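4.2 Where the simulated examples come from

The case for gathering examples in simulation is usually made on price. A rendered room costs nothing to tidy, the robot does not wear out, and one person at a desk can record more attempts in a morning than a lab crew can in a week. We accept all of that. What we doubt is the next step, where the number of recorded attempts is treated as a measure of what a learner can get from them.

Our simulated set, which we call Vikora, holds 281 attempts at household pick-up tasks. They were recorded by 2 operators using the Olovine teleoperation software, in 9 room layouts. Each operator drove both arms and watched the task through the robot's own viewpoint. Zixuan Dai wrote the task scripts and did the first round of labelling. A second round was done without sight of the first labels, and where the two disagreed we kept both.

On paper this looks like a varied collection. The layouts differ in furniture, wall finish and window placement, and the objects to be picked up are moved between attempts. We went in expecting the variety to help. After going through the recordings, we are much less sure. Operators settle into habits very quickly. They bring the arm in from the side that gives them the clearest view, they pause at the same height above the floor, and they leave awkward objects until last. Changing the colour of a wall does nothing to break up a habit of this kind. A learner trained on the set may well be copying the operator's comfort with the controls, and a success rate measured in the same rooms would not show the difference.

Viewpoint is a second worry. The Flakia baseline was trained on views from a fixed overhead camera, and its authors suggest that a change of view can be handled by adding more examples. We have not seen good evidence for that claim. From the body of the robot, straight walls lean, tiles stretch, and the arms and torso take up space that an overhead view would give to the room (Figure 3). Nearby furniture can be large in view while the small things on the floor, which are often the point of the task, cover very little of it.
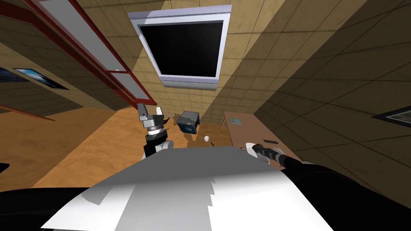
Figure 3. Robot's-eye view of a simulated room in Vikora. The left gripper is open above the floor, with a small blue box and a white ball beyond it; the right gripper reaches over the edge of a desk.

Lighting deserves the same suspicion. The floor in Figure 3 is bright on the left and shaded toward the desk, and the ball lies by a darker patch. It would be easy to call this realistic. Shadows in a renderer follow settings that somebody chose, though, and our layouts share most of those settings. We can't say how far a learner leans on them, and we would be wary of any paper using a similar set that claims it can.

We also set aside 6 attempts in which the labellers could not agree on whether a grasp had been tried at all. Hou, the filtering tool we used for the rest, marked every one of them as a success. We have left them out of the training split and list them separately, as they say more about the filter than about the task. Readers who want to use Hou on their own recordings should check a sample by hand before relying on its labels.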